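Sorting small electronics in baskets — does it work for you?

YhonN
Hello all. I am new in this part of the forum, I normally read only the moving house section. My wife and I live in 60 square meters with one child, and our problem is chargers. Every phone came with one, every visitor forgets one, and we never throw any away. For years everything was in one drawer in the hall. When you pulled one cable, five others came with it.

Last weekend I took the whole drawer out and began to sort on the floor, with plastic baskets that we had left from the bathroom. My rule is simple. Wall chargers go in one basket, things that still have their box go in another, and cables will get their own place later.
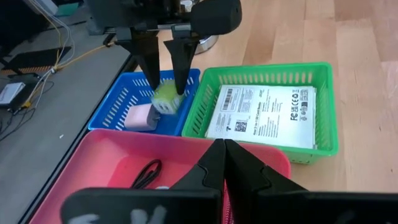 What I cannot decide is the boxes. My wife says a box takes three times the space of the thing inside. I say the box tells me what the thing is, and if I want to sell it, the buyer likes to see the box. Who is right? Also, is an open basket good enough, or do I need lids?

ulla_heinonen
Your wife is right, I am sorry. I kept boxes for eleven years. When we moved from Dilby to Garwood I paid a moving company to carry them, and then I put them in the paper recycling in the first week. Cut out the part with the model name and put it in a small bag with the item. It takes one minute.

Open baskets are fine for chargers. I like the ones with slots in the sides, you can see a little what is in there and the dust is easy to rinse away.

Jianhua Z
I don't agree about the boxes. For a card reader or an adapter, the box is the only place where everything is written: which cards it takes, which plug. These small things often have almost nothing printed on them. I keep the box for two years and write the month on it with a marker. After that it goes out.

With the chargers I would be more strict. Do you know which charger gives how much power? If they are all in one basket you will take a weak one and wonder why the tablet is at 4 percent in the morning. I put a piece of tape on each one with the number.

YhonN
Jianhua, no, I don't know it. The print is so small that I need my daughter to read it. Tape is a good idea, I will do this tonight.

Ulla, about cutting the box: and the barcode? I was told once that the shop needs it for the guarantee.

ulla_heinonen
In my experience they need the receipt. But cut out the barcode too if it makes you calm, it is small.

Yaneth B.
I want to say something about the color. We have a different color for every kind of thing, and this has helped more than any label, because the children follow it and my husband does not read labels. Cables pink, chargers blue, memory cards and readers green. The baskets are from the Vilela shop near us, but any cheap ones will do — only please buy them in the same series so that they stack.

One thing to avoid: do not use a deep basket for small things. We had a deep one and the lower half was never touched. Shallow is better, even if you need two.

Jianhua Z
Color works until the shop stops selling your color. This happened to me with the green ones. Now I have green and "almost green" and it annoys me every day.

lucero_e
I read all this and I think you are all too polite. How many chargers does one family need? We are four people and we kept five. The rest went to the electronics collection in Dradside, which is open on Saturdays. No tape, no colors. The baskets now hold onions.

Yaneth B.
Lucero, and when your guests come?

lucero_e
They bring their own. And then they forget it, so we are back to six :)

YhonN
Thank you everybody. The decision at our house today, 2019-02-02: boxes stay until the guarantee is over, then only the cut-out part. The chargers get tape. My wife wants to give away half of them and I have asked for one week to think. The cables are still in a shopping bag behind the door, so if somebody has a method for cables that does not use rubber bands (ours dry and break), please write.

ulla_heinonen
Toilet paper rolls, one cable in each, standing up in a shoe box. It looks terrible but it works very well.

Contact the moderators | © Home & Storage Forum | Back to top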